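We use cookies to remember your settings. Accept | Manage
Friday, February 25, 2022
6 shares | 0 comments

Brakix Volunteer Guide
Section 4: Setting up a holiday outing for newcomer families

Use this section once your host agency has approved the outing and you have a list of students. Allow 30 days for the whole process. August outings need longer, as many agency offices run short hours then.
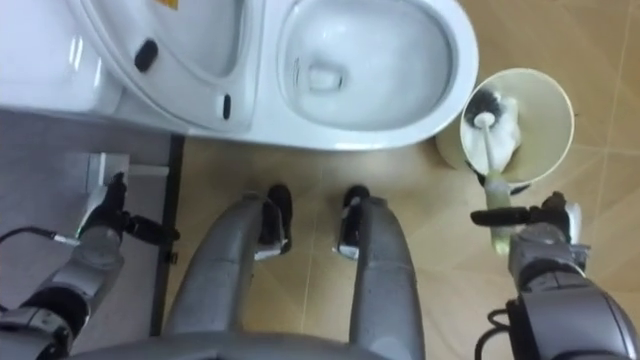 Narendra Jaiswal

1. Open the Outings page in Brakix and choose New Outing. Enter the holiday, the meeting place and the return time.

2. Add each student by family name. Siblings go on one line so they ride in the same car.

3. Print the permission form in the family's home language. If the language is missing from the menu, call the agency interpreter. Do not use a machine translation for this form.

4. Go over the form with a parent in person or by phone. Explain what the holiday is, what the children will be asked to do, and what they may be offered to eat.

Note: Some families will want a grandparent or an older cousin to come along. Add them under Guests. They do not count toward the student limit.

5. Assign drivers. Each driver must have a current background check on file. Names in gray are expired and cannot be selected.

6. Hold a short practice the week before. Teach the greeting, the thank-you, and how to say "no, thank you."

Caution: Never post students' names, faces or home addresses. Some families have relatives who are still in camps or waiting on a case.
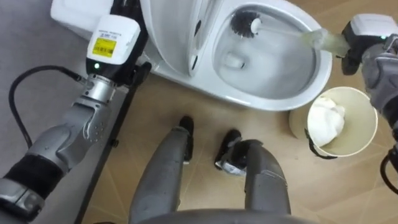
Can a student join on the day of the outing without a form?

A parent or guardian has to sign first. If one is present at the meeting place, fill out a paper form there and enter it in Brakix the same evening.

7. On the day, check students in at the meeting place and again at each stop. Use the printed list if your phone has no signal.

8. Bring every child to the door at home and wait for an adult to answer. Mark the line Returned.

9. Close the outing within two days. Enter mileage and attach receipts. Claims without receipts go to Madhu Bajpai for review.

Note: A closed outing can be reopened only by your site lead.

Next: Section 5, Host homes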